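Cleaning Rubber Soles and Sidewalls on Canvas Sneakers

Applies to canvas uppers with vulcanized or cemented rubber soles. Not for suede, leather or foam midsoles.

Supplies: a stiff long-handled scrub brush, a soft toothbrush, dish soap, baking soda, two cotton rags, a shallow bowl.

Mix 300 ml of lukewarm water with one teaspoon of dish soap. Hot water softens some adhesives and can lift the foxing tape at the toe, so keep it lukewarm. Set out a second bowl of clean water for rinsing.

Work outdoors or over an old board. Knock the soles together first and brush out dry dirt before any water touches them. Wet grit in a tight tread turns to paste and takes twice as long to remove. Small stones come out with a wooden skewer. A screwdriver will cut the rubber.

Tread. Turn the shoe sole up. Dip only the bristle tips and shake off the excess. Scrub along the grooves in one direction, then across them. Raised diamond or square patterns need both passes, as each groove has two walls. Smooth areas of the sole need a rag and nothing more.

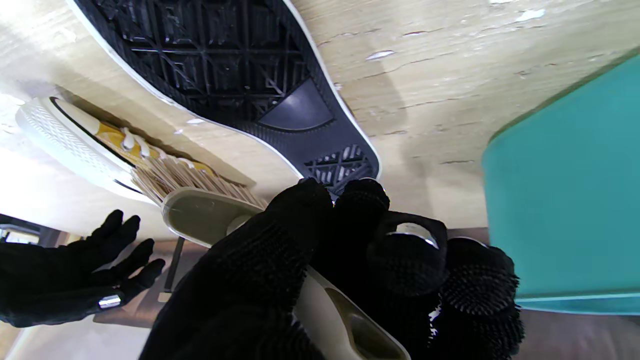
Sidewall. Lay the shoe on its side. Use short strokes parallel to the sole and keep the bristles off the canvas; a stiff brush will raise the weave and leave a fuzzy patch. For the last few millimeters below the upper, switch to the toothbrush.

Scuffs. Make a paste of two parts baking soda to one part water. Apply to white rubber only, leave for 17 minutes, wipe with a damp rag. Repeat once. Marks that survive a second application are usually abrasion and will not clean off. Do not use chlorine bleach, which yellows white rubber.

Drying. Blot, stuff the toes with plain paper, and stand the shoes in shade with moving air. At 22 °C allow overnight. Keep them away from radiators and out of the tumble dryer.

Brush care. Rinse the bristles under the tap, flick dry, and hang with the head down. Replace the brush when the outer rows stay splayed after drying.

Revised 20 Oct 2023, A. Costigan. Paste ratio corrected.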